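Home Projects Reports Students Contact

Sorting Small Lost Items at the Hestley Campus Library

Student project report, Information Studies, second year

1. Background

The library at Hestley keeps lost property behind the main desk. Items worth money, such as phones and laptops, are logged and locked away the same day. Everything else goes into a set of plastic tubs under the counter. Our project looked at the tubs.

The desk uses a booking and records program called Stenura. It has a lost property page, but the page was set up for valuables. It asks for a make, a model and a serial number, and it will not save an entry if those boxes are blank. Desk staff had been typing a dash in each box or skipping the entry. By the start of our project most small items had no record at all.

The question we were given was whether small items could be recorded quickly enough that staff would keep doing it.

2. What was in the tubs

We emptied the tubs in July, when the building was quiet, and entered every item in a spreadsheet. The total was 3123. This was higher than the desk expected. Some of the items at the bottom had been there since before the last refit, judging by the old-style library cards mixed in with them.

Pens and pencils made up the largest group. After that came hair accessories, single gloves, charging cables, water bottle lids, keys without tags, and earrings. There were also many loose USB sticks, which we did not open. The desk has a separate rule for those and we handed them over.

Hair accessories caused the most trouble when we tried to name them. One of us wrote "clip," another wrote "claw," and a third wrote "barrette" for the same thing. A person searching for a lost claw clip would not have found it under two of those three names.

3. The category list

Our first list had 19 categories. We tested it by having each group member sort the same tub without talking to the others. The results did not match well. Items such as lanyards with a key attached ended up in different places depending on who was sorting.

We then cut the list down to 5 categories:

Writing and desk items
Hair and jewelry
Clothing
Cables and chargers
Keys, cards and everything else

The shorter list gave much closer agreement. The last category is too broad, and we know that. We left it because splitting it brought back the same arguments we had with the long list.

Each entry also has a color, taken from a fixed menu, and a free text box for one short line. We asked that the line start with the plain name of the object. For hair items we wrote out the names to use, with "claw clip" for the hinged kind with teeth, "flat clip" for the kind that snaps shut, and "hair tie" for anything elastic.

4. Labels and storage

We bought small zip bags and paper tags. The tags came from Wirkholm, and they hold pencil well but smear with gel pen. Each bag gets a number that matches the spreadsheet row. Large items get a tag on a string.

A clip or earring goes in a bag on its own. We first tried putting several in one bag by date, but people looking for an item then had to tip everything out on the counter.
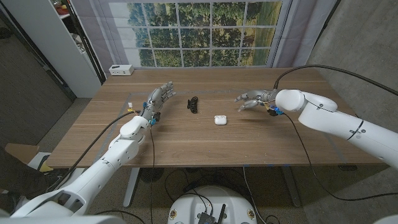 5. Trial at the desk

The trial ran for five weeks on the Lepik Street side of the building, where the evening desk is. Staff used the short list and the bags. The main desk carried on as before so that we had something to compare with.

Staff on the evening desk entered most small items on the day they were found. The gaps were nearly all near closing time, when the person on duty was also shutting down the printers. Items left over were usually entered the next morning.

More owners got their things back than at the main desk, but the numbers were small and the evening desk has more regular visitors. We do not think the trial was long enough to say how much of the difference came from the list.

6. Problems

The color menu has no entry for clear plastic. Staff used "white" or "gray" for it.

The spreadsheet is separate from Stenura, so staff have two windows open. Two of the required boxes can be turned off by an administrator, but the serial number box cannot.

7. Next steps

We have asked for the short list to be used at both desks next term. We also suggested a clear-out at the end of each term, with unclaimed pens going to the study rooms. The spreadsheet template and the tag layout are saved in the course folder.

Related reports
Quiet Floor Seating and Noise Complaints
Reusing Old Shelf Labels
Printer Queues in Exam Season
A Map of Power Outlets at Hestley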